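From: Melina Panagiotou
To: Stollodby household list
Subject: Re: blue towels, which ones shed?

Yiğit Akyol wrote:
> Does anyone still have the blue towels from the March order? Mine
> left fuzz on every glass I dried, and I'm down to using paper.
> Also, do you fold them into the drawer or hang them? My mother
> says drawer, but they come out smelling like the drawer.

Yiğit,

I still have mine. They shed for the first two washes and then stopped. Wash them by themselves, no fabric softener, low heat in the dryer. Softener leaves a coating and after that they just push water around on the glass. If you already used it, run them once with hot water and half a cup of white vinegar, then once more with plain water.

On storing them, I gave up on the drawer. I keep one out on a white stand on the table and the clean spares go in the linen closet. The stand has a flat base with a low rim. I fold the towel and put it over the top bar. Folded that thick it dries slower than it would opened out, so if I've done a full sink of dishes I open it up overnight and fold it again in the morning.

The pink tray is for small things that come out of the wash, mostly lids and bottle caps. It goes back to the right side of the table after I wipe it out. Nermin asked on Sunday whether the tray marks the stone. Mine hasn't, and I've had it there 17 months.

I can't help with the ones So-ying bought from Ekinci. Those are a flat weave and I have only used them on windows. The loops on the blue ones are what hold the water, but they also catch on a rough fingernail or a chipped plate. If a loop pulls, snip it. Don't tug.

I have two spares I haven't opened if you want to trade for something.
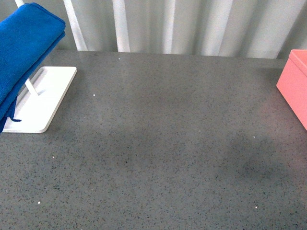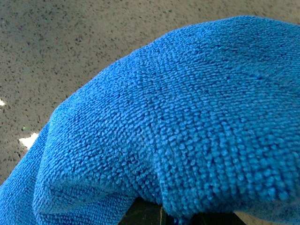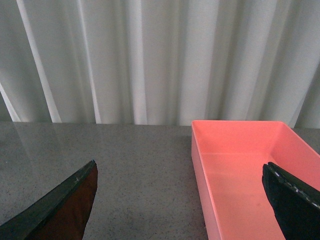
Blue towel on the stand, the loops close up, and the pink tray on the table.

Melina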